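Speaker notes – One Tray at a Time: tidying a room that has to do everything

Good evening, and thank you all for coming out. Put the kettle on at the back if you haven't already, I do go on a bit. (Wait for chairs to settle.) I want to start with the small stuff, as it's the small stuff that wears us down – a pig here, a tub of cotton swabs there, and before you know it there's no room to sit. 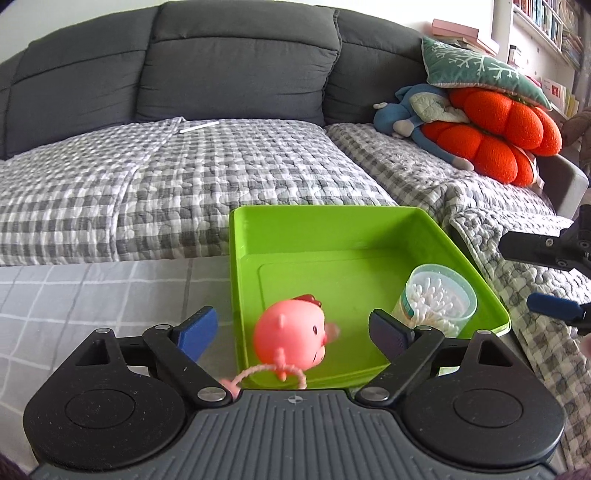
Pukerico Home and Hobby Club – Evening Talks Group

Let them look for a moment. Point out the green tray first. My whole method, if I can call it that, is one tray with proper sides, and everything little goes in it before I touch a cushion or a blanket. I give myself 11 minutes. Cushions can wait in their heap, bless them.

Mention the swabs next. Cotton swabs want a tub you can see through, standing up, so that you know when you're running low. I buy them 200 at a time and I still run out. 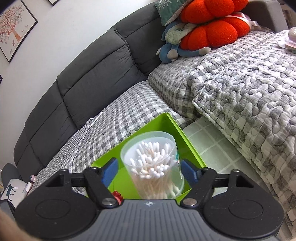

Cotton swabs in their clear tub, over the green tray.

Ask for a show of hands – who folds quilts and who just piles them? Be kind to the pilers, I'm one myself on a bad day. Then on to toys, and slow down here, it's the part people ask me about at tea.
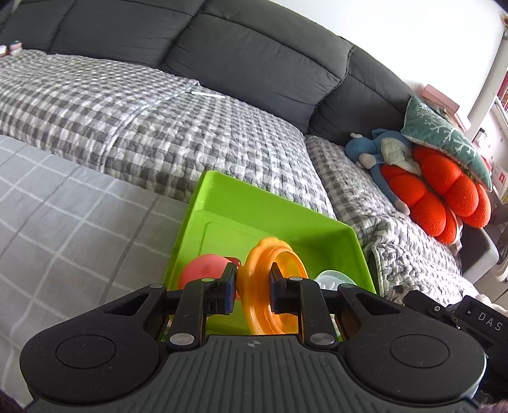 Members' Notes, issue 30

Rings, balls and little bowls can share a tray quite happily. Soft toys and the flower cushion stay on the sofa, where somebody will want to lean on them anyway. Take questions now, then remind everyone that the tea money goes in the tin by the door.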